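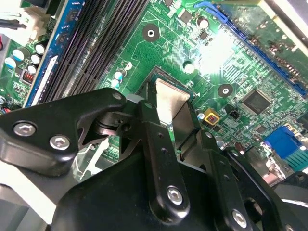 Wrist view, gripper finger at the CPU socket area of a desktop motherboard.

Olirham Disassembly Faults, release 2

Maintained by the Sillton workcell group at Plikitz. Contact for corrections: Marlene Paiva.

Summary
This release contains 112 episodes of robot work inside open desktop computers, recorded during the investigation of a grip force fault in July. The fault affected the Bite gripper controller. After a contact stop was cleared, the controller kept the force limit of the previous task. The next close command could then be carried out with more force than the operator had set.

Of the 112 episodes, 16 include at least one contact stop. In seven of those, the incorrect limit was active when motion resumed. The remaining episodes are retained as a baseline.

Parts of the work area include the power supply housing and its printed label, the motherboard, and nearby wiring. Label text has not been transcribed. Users training text recognition models should expect glare on bare metal.

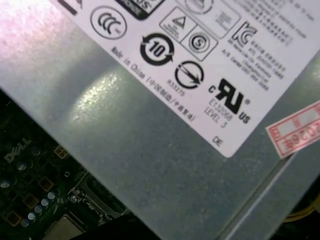

Fault labels
Each episode has one of three labels: clear, stop, or stop with wrong limit. Labels were assigned from the controller log and then checked against video. Where the two disagreed, the log value was kept and the episode was marked for review. Video alone is not a reliable basis for judging force.

The memory slot area is difficult to label by eye. The finger tip may be very close to the board without touching it, and the wrist view gives little sense of depth. 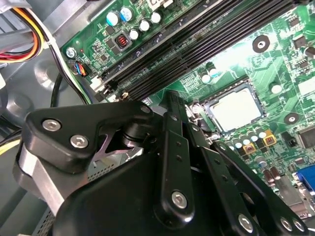

Safety limits on use
Episodes labeled stop with wrong limit must not be replayed on physical equipment. Controllers running the July firmware must be power cycled after every contact stop, and the force limit must be read back before the arm is enabled. Hands must stay out of the case while the arm is enabled.

Known gaps
Force readings are missing for part of the baseline group. Expansion cards were present in some episodes and are not listed separately in the index.

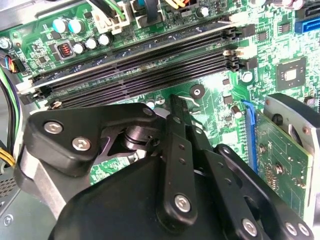

Does the fault affect the position data?
Position data were recorded by the arm and are not affected. Only the force limit field should be treated as unreliable after a contact stop.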